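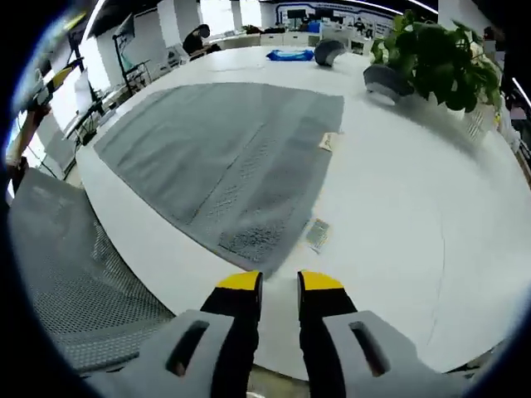 4.2 Laying out the towel

Most of the differences between households showed up before any folding was done. By layout we mean everything between picking the towel up and making the first crease: shaking it, dropping it on the surface, pulling the corners apart, smoothing. In the diaries, people wrote very little about this step. When Imelda Espiritu went back over the home visit notes, it took up more of the time at the table than the folds themselves in most of the households we visited.

The 18 households kept their diaries for four weeks in August and sent in over 300 entries on bath towels and hand towels. Sheets and clothing were logged too and are covered in Section 5. Entries that said only "folded towels" with no mention of a surface were kept for the counts of when laundry was done, but they are not used here.

Surface. Tables and beds were the two surfaces named most often. People who used a bed said it was close to the closet and there was room to pile things up. They also said the towel sank into the covers and the edges were harder to line up. People who used a table tended to stand, and they pulled the towel square with short tugs at the corners. Terry cloth slides easily over a smooth tabletop, so a tug at one corner often moved the whole towel and it had to be brought back. On a bedspread the same tug stretched the cloth and left the far side where it was. One participant put a bath mat under the first towel to stop it from moving and then folded the rest of the load on top of that one.

Things already on the surface. We had expected people to clear the table first. Few of them did. They pushed things back far enough to make a space and worked in what was left. Figure 4 shows an arrangement of this kind: a gray terry towel is spread over the middle of a large white table, with a potted plant to the right and a bright blue folded cloth or bag farther back. Small flat items lie beside the towel, close to its right side. In the visit notes, plants, mail, chargers and fruit bowls all stayed where they were unless the towel touched them. Heavy things were hardly ever moved. Light things such as tags, cards and receipts were left alone too, and in several visits a scrap of paper was folded into the towel and found later.

Shape. A towel spread out by hand is seldom a true rectangle. One long edge may bow out, or the near end may be wider than the far end. The towel in Figure 4 has a roughly rectangular outline that appears stretched and curved. We asked participants whether they fixed this before folding. Those who folded in thirds said yes more often than those who folded in half. A curved edge folded in half leaves a small overhang that can be tucked under or ignored. Folded in thirds, the same curve ends up on the outside of the stack, where people see it every time they open the cabinet. Marjan Bahrami noted that people who kept their towels on open shelves were also the ones who pulled the edges straight, whichever fold they used.

Bands and edges. Many towels have a woven band near each end, and some have darker or lighter lines along their length. Participants used these as guides. A common way was to line up the end bands first and let the sides fall where they would. Older towels were harder to treat this way. The bands had often shrunk more than the terry around them, pulling the ends in and making the middle puff up. Several people said they had given up on getting these towels flat and put them at the bottom of the pile or used them for the dog.

Smoothing. Two kinds of smoothing appear in the notes. In the first, the flat of the hand moves out from the center to the edges. In the second, the person lifts one end a little off the surface, shakes it, and lets it drop. The second was more common on tables and the first on beds. Both were skipped for hand towels, which most people folded in the air or against the chest. We did not see a clear link between smoothing and how neat the final stack looked, but the stacks were rated by only two of us (Jurgita Lapiņa and Viera Matoušek) and the ratings did not always agree.

Reach. Table depth mattered more than we had planned for. On a deep table the far corners of a bath towel are out of easy reach, and people either walked around or turned the towel so its long side ran left to right. Walking around was rare when a chair stood close to the table. They leaned over the chair or turned the towel. We did not record chair positions in the first visits and can say only that the pattern was noticed once we began to look for it.

The layout codes used in the rest of the paper are drawn from these notes. "Surface" and "orientation" were coded for every usable entry. "Clearing" was coded as none, partial or full, where partial means at least one item was moved but others stayed on the surface. "Edge correction" was coded only from the visits, as the diary entries did not give enough detail. Jhosep Arboleda coded the full set, and disagreements with the second coder were settled by going back to the notes. The first fold and its direction are taken up in Section 4.3.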